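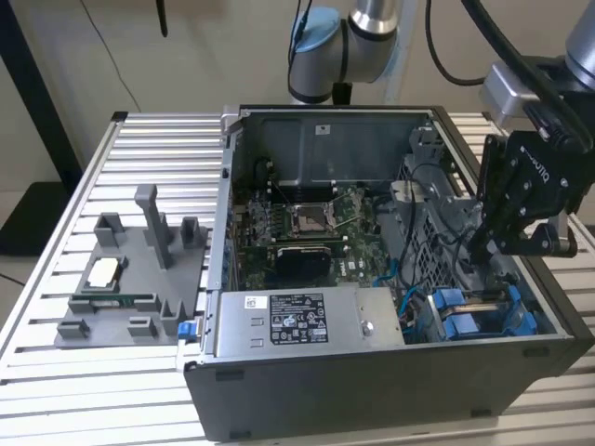 Jillavholm Computer Reuse Project: progress report to the Drusbridge Community Fund

Where we are up to

We've had a cracking few months. When we wrote to you in May the workshop was mostly a stack of donated towers and a lot of good intentions, and now there's a proper flow to it: machines come in the side door, get opened on the slotted bench, and either go back together as a working computer or get sorted for parts. We have finished 100 desktops under the grant so far, against a target of 200, and 45 of those have already gone out to households through the library and the two neighbourhood centres.

The bench

Your money paid for the aluminium work table and we love it. A tower can lie flat on its side with the panel off and everything facing up at you, motherboard, power supply, drive bays, the lot. Dropped screws do go through the gaps between the rails, so Kam-wah has put a shallow tray underneath (it fills up faster than any of us would like to admit!).

Which machines we're getting

Plenty of the donations are Dell office towers from the council's old fleet, and they're a pleasure to work on. The bits you're meant to touch are blue, such as the expansion slot latches and the clips on the drive carriers, so a new person can find their way around the inside of one very quickly. Man-lok now starts every newcomer on a Dell before letting them loose on the mixed pallet.

Drives are still the slow part. Every one has to come out, be logged and be wiped before the tower goes any further, and the ones that fail the wipe are drilled. We've changed the order of work so that drives are done first and the processor and memory afterwards, and that has cleared the backlog at the wiping station. It was three shelves deep at one stage and it's now under one.

Processors

Quite a few towers reach us with the CPU socket empty. We used to set these aside as scrap, but Wing-yan went through the parts drawers and matched a good number of them with chips pulled from boards that had died. She has written a two-page guide to which chip suits which board, and to checking the socket under a lamp before anything is seated. Copies are pinned up by the door and we'd happily send you one.

Training

Theerawat's evening course has run twice. Both groups filled, and several people from the first one came back to help teach the second, a lovely thing to watch. The course covers opening a case safely, identifying the main parts, swapping a drive or power supply, and a clean install at the end. People take home the computer they rebuilt. We'd like a third round before the end of the grant, this time in the afternoon for parents who can't do evenings.

Money

We have spent nearly $2,800 on tools, thermal paste, replacement power supplies and cables. Supplies came in under budget and freight came in over, mostly from the second pickup at the Jamari depot. With your okay, we'd like to move the leftover supplies money across to freight.

Still to do

The asset register needs tidying before the next pickup. We're short of small drives and would welcome any leads. The labelling on the parts drawers is half done.

Sherif Ait Brahim
Workshop coordinator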